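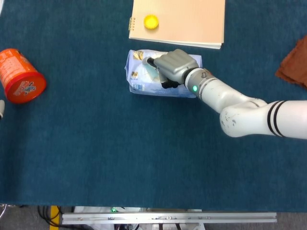 A soft pouch in pale blue and white, the sort of packet that ends up in every kitchen drawer.

The drawer under the kettle. Everyone has one. Mine holds half-used packs of wipes, a bag of rice clipped with a peg, three kinds of freezer bag and something silver I am scared to open.

So when did the box go? I grew up with boxes. Soap powder in a box, tea in a box, biscuits in a tin if your gran was visiting. Now it is pouches, all the way down the aisle. Soup, cat food, baby food, hand soap refills.

Elaine Evangelista ran the household shelves at a shop in Skelcombe for years and saw it happen. "Refills first," she says. "Then everything. You could get 600 on a shelf that used to take 200 bottles. The manager was thrilled. I was the one picking them up when they slid off."

They do slide. They slump too, and they hide behind eachother. But they weigh next to nothing, they squash flat when you're done, and they go in a coat pocket. Try that with a jar.

Then the bin. Ah yes, the bin. My council won't take them at the kerb. Four of my neighbours put them in the recycling anyway, and I have done it myself on a bad morning. Some bigger shops have a collection point by the door. Ours is usually full.

Elaine has gone back to jars at home. Big ones, labels in felt pen, filled from the sacks at Drurance on the high street. Lentils, oats, washing soda. It's a faff, she admits, and she once put the washing soda next to the flour. "Only the once."

I tried it for a month, in May. Managed the oats. Managed the rice, more or less. Gave up on the cat food, which dosen't come in a sack, and the cat had views.

The drawer still won't shut.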